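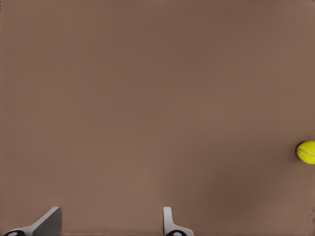
wrist camera, simulated cell, gripper open, ball at right

Re: [cell-sim] hand-eye offset drifting after gripper model swap

On the Prollau cell, Leopoldo Hinojosa wrote:

> We swapped the gripper model in the simulated cell last week and since
> then the wrist camera no longer agrees with the arm. The ball is
> rendered fine, the detector finds it, and the arm goes to a point short
> of it. The error grows when the wrist is rotated. I have rerun the
> hand-eye routine 6 times with the ball as target and get a different
> offset each time.
>
> Is the routine meant to be run with the fingers open or closed? The
> page from Andau says only "gripper in reference state". Also, does
> anybody mask the fingers, or do you crop the bottom of the view?
>
> Config is stock except for the port, which is 1004 here.
>
> Leopoldo

Leopoldo,

Three separate questions in there, so I will take them in the order you should fix them. The port has nothing to do with it.

First, the reference state. It means fingers open to the limit and the tool frame set at the midpoint between the fingertips. The routine does not check this. If the gripper is partly closed when you start, the solve still runs and still reports a small residual, but any tool point you read from the fingers will be wrong. Send the open command, wait for the joint state to settle, then start. We had a start script at Idcombe that sent the open command and began the solve in the same step, and it produced exactly the sort of scatter you describe.

Second, the mount. When you swap the gripper model, the camera link keeps its old parent unless you change it by hand. In the stock description the parent is the gripper base. Several replacement models put the origin of that link at the flange instead, so the camera ends up displaced along the tool axis by the thickness of the adapter plate. An error that changes direction as you rotate the wrist is what I would expect from this. Check it before you touch the solver:

1. Load the cell with the arm in the home pose and physics paused.
2. Print the transform from flange to camera.
3. Compare it with the one saved from the old model. If you did not save it, load the old model in a second session and print it there.
4. Rotate the last joint a quarter turn and print both again. The transform must not change. If it does, the camera hangs off a moving link, most likely one of the fingers, and has to be reparented.
5. Correct the parent in the description file, not in the launch overrides. Overrides are applied after the collision model is built and you will then have a camera in one place and its collision box in another.

Third, the target. A single ball is a weak target for this. It gives you a center and a radius and no orientation at all, so everything you learn about rotation has to come from moving the wrist. If most of your poses differ only in position, the rotation part of the offset is barely held down and will wander from run to run. I use 9 poses as a minimum, with the wrist tilted in at least two different directions, and I throw out any pose in which the ball touches the border of the view. A clipped circle pulls the fitted center inward. The detector will still accept it with good confidence because the visible part fits well, so you have to reject it yourself. There is a margin setting for this in the detector block; it is zero by default.
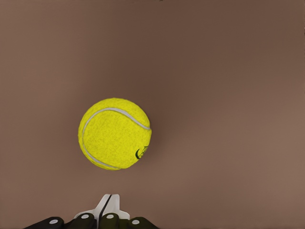

Keep the ball clear of the fingers as well. A pad overlapping its outline does the same damage as the border, and it is harder to notice in the residuals. I keep the center of the ball in the middle half of the view for most poses and let it go out toward the corners, fully visible, for the rest. You want some spread, or the focal length and the distance trade off against each other.

On masking versus cropping: mask. Cropping moves the principal point, and unless you correct the camera parameters to match, you have added a second error on top of the first. The mask should be drawn for the fingers fully open and again for fully closed, and the two merged. Draw it with a few pixels to spare. Rebuild it whenever the gripper model changes, even if the new one looks like the old one. An old mask over a new gripper was my own mistake the first time and it cost most of an afternoon.

Seam and print on the ball make no difference if you are using the color threshold. They do matter if you switched to the edge-based detector, which sometimes locks onto part of the seam and returns a circle with a much smaller radius. Set the minimum radius from the real ball size at your farthest pose and that stops.

Shadows are more of a nuisance than people expect in a rendered cell. The contact shadow under the ball darkens its lower rim, and with a tight threshold the bottom slice goes missing and the center moves up. Widen the lower bound on brightness before you widen hue. If you can, turn off the arm's shadow for the calibration run only and turn it back on after. Put that in the run script so that it is restored even when the solve fails.

One more check once the solve is done. Do not judge it by the residual. Take 2 poses that were not used in the solve, predict the position of the ball from each, and compare the two in the base frame. With the physics paused and the ball fixed they should agree to about a millimeter at normal working distance. If they disagree mainly along the viewing direction, look at the ball radius in the config. The Van den Broek package ships with the radius and diameter fields swapped in one of its example files, and that file gets copied a lot.

If the numbers still scatter after all this, post the list of poses and the flange-to-camera transform before and after the swap. The logs alone will not help, as they leave out rejected poses.

Hendrik Declercq

--
cell-sim list: setup, upkeep and repair of simulated work cells
Please trim quoted text when replying.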